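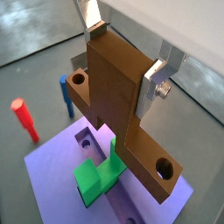 Bindu Poduval had told me to skip the main hall and go straight upstairs to the assembly room, because the parts on the benches there were the best thing in the building, and she would happily have spent the whole visit with them. I didn't skip the main hall, but I see her point.

Woltier opened its training workshop to visitors in May. We were let in at the side gate and given a badge and a pair of safety glasses. The tour goes in groups and takes most of a morning. Mine was led by Irfan Sopacua, who speaks quietly, so stand near the front if you go.

The ground floor is where the parts are made. There is a row of printers behind glass, a saw, two benches for cleaning up edges and a long rack of drawers. It smells of warm plastic. We had plenty of time to look, but the machines were mostly halfway through long jobs and there was little to see except heads going back and forth. A tray of rejects stood by the door and we were allowed to handle those. Most had lifted at one corner or had a hole that had closed up slightly.

The assembly room is up one flight of stairs. The practice sets are kept here, and they are what people come for. A set is built up from a base plate and a handful of coloured parts that go on in order. The plate I spent longest with was purple, with a long recessed slot and small round holes in the bottom of it. A bright green bracket sits across the slot, with a raised block at one end and an upright tab at the other. The brown piece is shaped like a cross, with one arm longer than the other and a round hole near the end of each. The hole in the longer arm is the larger one.

The colours are there so that instructions can be short. "Green across the slot" is enough for a beginner and it saves learning names. Bergþóra Thygesen, who designs the sets, said the first version was all grey and the trainees kept picking up the wrong part. She also said the edges are bevelled on purpose – a square edge catches on the part below it and people start to force it.

I had a go at a set at the visitors' bench. The green bracket was easy. The cross took me several tries, as I kept bringing it in with the long arm on the wrong side. A boy of school age next to me finished his and started again while I was still turning mine over.

The store is next door. The catalogue runs to 542 parts, of which 493 were in stock on the day according to the board by the door. Each set has its own shallow box with a label, and anything borrowed is signed out in a book. Spare pegs are sold to visitors in bags of 100. I bought one bag, for no very good reason.

Practical points. The stairs are steep and the lift was out of use, though a sign said it would be mended. There are 17 parking spaces and they had gone when I arrived, so I left the car by the Grasex depot and walked back – five minutes, on a pavement most of the way. Tea is in the ground-floor canteen and has to be paid for in cash. The tour finished just before noon, and the bus back into town leaves from outside the side gate.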